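Wrist cam blur as augmentation: does it do anything?
Posted by gripewater, September 16, 2024
14 replies · 3 shares

Finally read the Jidari paper everyone at work keeps forwarding. Claim is you train the grasp policy on 200 demos, leave the smeared wrist frames in, and it beats the cleaned set. We've always binned the smeared ones, like civilized people. So I spent the morning going back through our wicker basket episodes.

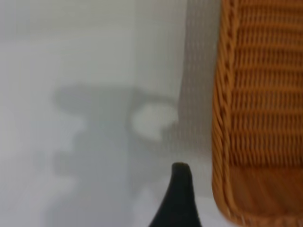 Our filter throws out anything under a sharpness threshold, and that threshold was picked in June by me, before coffee. I'd be a bit embarrassed if it was the whole problem.

tallowmere
Read the appendix. They ran 10 seeds and reported the best 2. I could beat the cleaned set with a coin on those terms.

Ayanda Mnguni
Unfair, the full spread is in the supplementary table. Weaker effect, same direction. My beef is they only tested on boxes. Wicker is another animal – all that weave, and the policy has to settle on one bit of rim.

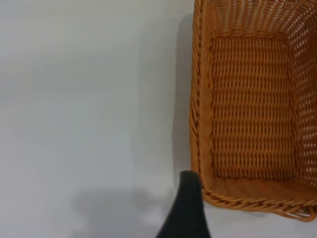

Corners are where ours dithers too. It gets the finger in close and then reconsiders its life choices. More blur in training made it commit sooner, for what that's worth, on 500 episodes.

tallowmere
Commit sooner to the right spot?

Ayanda Mnguni
To a spot.

gripewater
OK, I'll rerun with the filter off and the same seeds, all of them, tallowmere, before you ask. Cluster's booked by the Seol lot until Thursday, so don't hold your breath.

tallowmere
Wasn't going to. Post the failures as well.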